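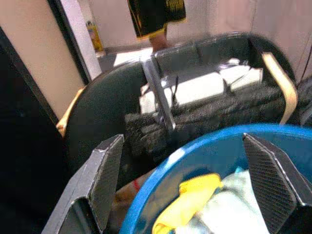
04/08/2020

Slept until seven, which is late for me. The store opened at six for the over-60s and Trinidad Bañez from downstairs went, so she picked up my list too. She got everything but flour and yeast. I owe her 40 dollars and she will only take it in an envelope pushed under the door.

Spent the morning on the phone with the unemployment office. I called 114 times. The last one went through to a recording saying the mailbox was full. Lovely Dizon told me to try the website after midnight, when it lets people past the second page. I will set the alarm.

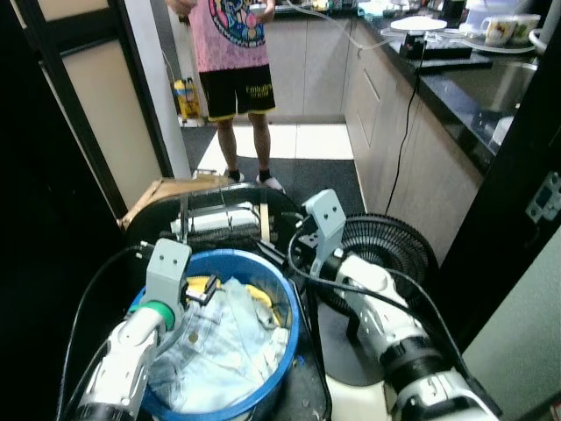
Lunch was rice and the rest of the beans. Jomar Salazar called in the middle of it to say the restaurant is keeping the kitchen open for pickup, three nights a week, and he has two shifts. He asked if I had heard anything from Purves. I have not. They sent one email in March with the word "pause" in it four times and nothing after that. My last check was short 50 dollars and I don't know who to ask.

Did a load of laundry after that, mostly jeans. Then cleaned out the drawer under the stove and found the warranty for a toaster we threw away years ago. 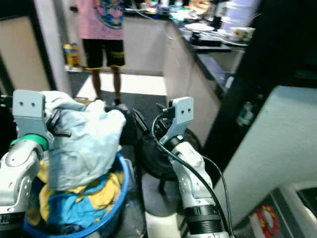
Yamuna Krishnan
Line supervisor, on furlough

Walked at four. Went up past the school and back by the creek. The swings are tied up with yellow tape. Đức Quan was out on his porch and we talked across the street for a while. His daughter's wedding has been moved to November. They had 200 people coming and the hall will keep the deposit but not the price. He has tomato seedlings in egg cartons and says I can have six when they are bigger.

My knee was fine going up and sore coming down.
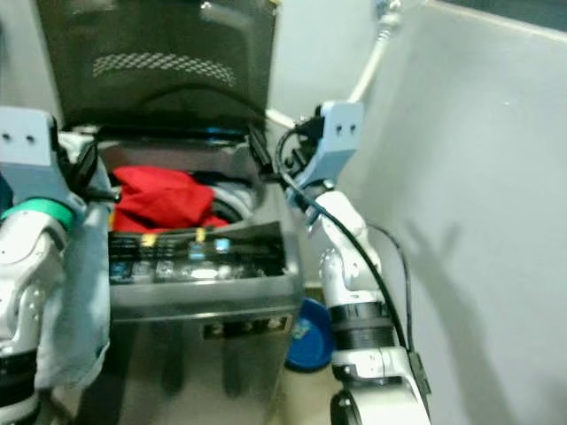
Mom called at seven. She has been cutting her own hair and wanted to tell me it looks good. She asked twice if I was eating. I told her about the beans.

Watched half a movie and turned it off. Alarm is set for 12:15. Pen, ID and the old pay stubs are on the kitchen table.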